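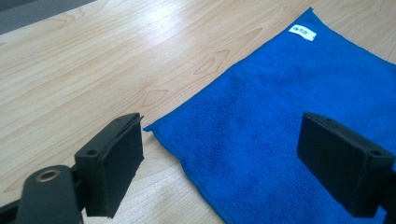
关于我们

Prernov是一家从事街道安全评估与社区照明规划的技术机构，服务对象为区级政府、街道办事处及居民自治组织。主要工作包括夜间照度测量、路口视距核查、居民安全感问卷设计，以及整改方案的编制与复核。本机构不承担执法、巡逻和视频监控业务，也不销售灯具或其他硬件。

机构沿革

机构前身是Laritz区的一个照明测绘小组，最初只处理人行道路灯缺失的登记。后来登记范围扩展到地下通道、公交站点和校门周边，原有表格无法满足汇总要求，小组遂改组为独立机构，并沿用至今。现有专职人员八名，另按项目聘请统计与测量人员。

工作方法

每个项目以街段为基本单元。街段两端以路口或明显的地形变化为界，长度一般不超过400米。现场测量在日落一小时后开始，同一街段测两次，两次结果偏差较大时重测。问卷与测量分开进行，由不同人员负责，数据在编制报告阶段合并。

居民意见按地点归档，不按提交人归档。涉及具体住户的内容在入库前删除。原始问卷保存期满后销毁，汇总数据移交委托方。委托方可以要求补充测点，但不得要求删减已测街段。

报告初稿先在街道公示，公示期内收到的书面意见逐条编号并附答复。未采纳的意见同样列入附件，注明理由。定稿后大约六个月进行一次回访测量，回访只核对已整改的项目。

部门与人员

Harish Bangera　负责人，主管委托洽谈与报告签发
Boglárka Katona　测量组，照度与视距数据
Hemant Saxena　统计组，抽样与问卷
Si-woo Kong　社区联络，公示与意见答复
Barnabás Kerekes　档案与数据移交

在办项目

Halliday街区：校门周边步行路线评估，现场测量已完成，报告编制中。
Prumton北段：地下通道照明复核，属回访项目。
Laritz区：公交站点夜间候车条件调查，问卷于二月发放，现处于数据核对阶段。

经费来源

经费来自委托合同和区级公共安全专项拨款。本机构不接受灯具厂商、安防设备厂商及物业公司的资助。年度收支表在办公地点备查，也可书面索取。

委托与联系

新委托须提交街段清单、现有路灯台账和联系人信息。台账缺失的，可在测量阶段一并补登，费用另计。居民个人反映的问题由社区联络岗登记后转交所属街道，不单独立项。

本页内容更新于2025/7/8。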